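책상 상판 케이블 구멍 위치 어디가 좋나요? (밝은 우드 상판)

작성자 느린오후
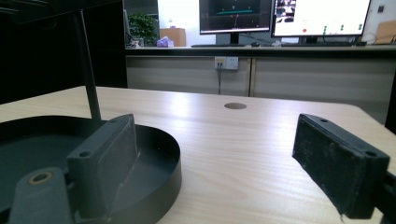
이사하면서 책상 새로 보는 중인데 급해서 질문 올려요. 지금 쓰는 게 밝은 나무결 상판이고 구멍이 뒤쪽 가운데쯤 하나 있어요. 작고 동그란 거. 이게 은근 불편해요. 모니터 선이랑 스탠드 선 다 거기로 빼려니까 플러그가 안 들어감...
후보는 Flamer 145짜리랑 Lovo 거. Lovo는 구멍이 아예 없고 뒤에 틈만 있대요. Flamer는 양쪽 구석에 하나씩.
토요일까지 주문해야 배송이 맞아서 빨리 정해야되요. 써보신 분?
아 그리고 낮에 상판 반사 심한 거 어떻게들 하시는지도요. 밝은색이라 그런가 눈이 부셔요

ㄴ 책상유목민
구멍 없는 거 사세요. 뒤 틈으로 다 넘기면 끝. 구멍 있는 거 세 개째 썼는데 결국 다 막아놓고 씀

ㄴ 모카두잔
윗분 의견 반대요. 벽에 딱 붙여 쓰면 틈이고 뭐고 선 눌려요. 전 가운데 구멍 하나짜리 4년째 잘 쓰는중. 플러그가 안 들어가면 반대로 선 끝을 밑에서 위로 올리면 되잖아요. 멀티탭은 밑에 달고

ㄴ 느린오후
스탠드는 플러그 쪽이 일체형이라 위에서 내려야 해요 ㅠㅠ 등이랑 한몸이라..

ㄴ 모카두잔
아 그럼 안되겠네. 스탠드만 옆으로 넘기세요

ㄴ 톱밥좋아
구멍 그냥 넓히면 됩니다. 홀쏘 하나 사서. 근데 이미 구멍 난 데는 중심 드릴이 헛돌아서 합판 조각 하나 밑에 클램프로 물려놓고 뚫어야 해요. 테이프 붙이고 천천히. 마개는 Trukirden에서 사이즈별로 팔아요 개당 1,000원. 책상 새로 살 돈이면 그걸로 하고 남은 걸로 의자 바꾸세요

ㄴ 책상유목민
초보한테 홀쏘 권하는 건 좀;; 저 그거 하다가 상판 뜯겨서 버렸는데요

ㄴ 톱밥좋아
위에서만 쭉 뚫으니까 그렇죠. 반쯤 뚫고 뒤집어서 마저 뚫으면 안 뜯겨요. 어차피 버릴 책상이면 연습삼아 해볼만 하다고 봄

ㄴ 새벽네시반
반사 얘기는 아무도 안 하시네. 매트 까세요. 펠트 짙은 회색 깔고 나서 눈 훨 편해짐. 블라인드로 잡으려다 방만 어두워졌고.. 다만 펠트는 먼지 엄청 붙어요. 돌돌이 필수
가죽 느낌 매트는 비추, 그것도 번들거려요

ㄴ 모카두잔
매트 까는 건 좋은데 그럴거면 우드 상판을 왜 사나 싶기도. 나무결 보려고 산 건데 다 가려지잖아요. 책상 방향을 창이랑 직각으로 돌려보셨어요? 조명 문제면 등을 간접으로 바꾸는 게 먼저같은데

ㄴ 느린오후
방이 좁아서 방향은 못 돌려요. 위에서 빛이 바로 떨어지는 게 문제인거 같긴 함. 등부터 바꿔볼게요
홀쏘는... 겁나서 못하겠어요 죄송 ㅋㅋ

ㄴ 선정리중독
Flamer 145 씁니다. 구석 구멍 두 개 편해요. 근데 왼쪽은 다리 프레임이랑 겹쳐서 굵은 선은 꺾여요. 참고하세요. 모서리 둥글게 처리된 건 맘에 듦. 팔 안 배김
마개는 잘 빠져요. 고양이가 뽑아감

ㄴ 모카두잔
왼쪽 겹치는 거 상세페이지에 없던데 ㄷㄷ

ㄴ 선정리중독
밑에서 본 사진이 없어서 그래요. 저도 조립하고 알았음

ㄴ 지나가던곰
Bhatia 는 후보에 없나요? 뒤쪽에 길게 홈이 파여 있고 뚜껑 덮는 방식. 멀티탭이 통째로 들어가요. 단점은 깊이가 20 정도 먹혀서 모니터가 앞으로 나온다는거. 암 쓰면 상관없고

ㄴ 책상유목민
Bhatia 뚜껑 덜컹거려요. 타자칠 때마다 소리남. 저는 그거땜에 팔았어요

ㄴ 지나가던곰
제껀 안그런데... 뽑기인가

ㄴ 느린오후
Bhatia 찾아봤는데 지금 품절이네요. 입고 11월이래요. 못 기다림
그냥 Lovo로 기우는 중. 벽에서 조금 띄우고 뒤로 다 넘기는 걸로. 스탠드 플러그도 그럼 해결되고

ㄴ 톱밥좋아
띄우면 펜 굴러 떨어져요. 뒤에 턱 하나 붙이세요. 쫄대 아무거나 양면테이프로

ㄴ 느린오후
오 그건 생각 못했네요. 쫄대 폭은 어느 정도로 해야하나요?

ㄴ 톱밥좋아
얇은 거면 됩니다. 높으면 선 넘길 때 걸려요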